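From: Rehema Chege
To: leathercraft-list
Date: 4 Aug 2021
Subject: Re: [leathercraft] Passport covers: edge paint cracking at the fold

Narendra Rawat wrote:

> Second batch of passport covers from the Wysocka shop, and the
> edge paint has cracked again at the spine fold. Same place on
> each one. Leather is veg tan, 1.2 mm, lined with goat at 0.6.
> Three coats of Siltis black, sanded between coats. The straight
> edges are fine. Is it the paint or is it me?
>
> Also, does anyone still line the card slots?

Narendra,

The paint is probably fine. I have used Siltis on bag straps and it bends well enough when it goes on thin. Three coats over 1.8 mm total is where I would look first. At the fold the outer layer has to stretch and the lining has to compress, and a thick bead of paint can do neither.

What works on my covers:

Skive both layers for 15 mm to each side of the spine, down to a combined 1.2 mm. Glue them with the cover half closed over a dowel, so the lining is cut to the length it will have when folded. If you glue flat and trim flat, the lining bunches inside and pushes on the edge.

Sand the raw edge to 400 grit. One thin coat, dry overnight, sand, second thin coat. Stop there at the fold. You can put a third coat on the straight edges and feather it out before the spine.

Heat between coats helps. I run the iron at 85 C with a plain tip. Hotter than that and the paint drags.

Fold test a scrap before you do the batch. I do 16 full open-and-close cycles after two days of drying. If there is no white line in the paint by then, I have not had one come back.

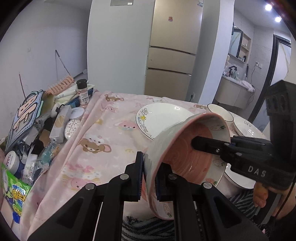
On the card slots: I stopped lining them. Four slots with lining made the left side too stiff to lie flat at a passport desk, and buyers complained. I now use a single layer at 0.8 mm with the top edge burnished. Sunita Sachdeva lines hers with silk and says it adds almost no bulk, but her covers carry two slots and sell for a good deal more than mine.

One more thing to check. If your goat came from the Trernel lot that went out last October, it had a heavy finish on the grain side. Paint did not bond to it at the edge until I scuffed the first millimeter. A cotton swab with a little deglazer did the same job and was faster.

If you still see cracks after all that, mail me one of the bad ones and I will cut through the fold and measure it.

Rehema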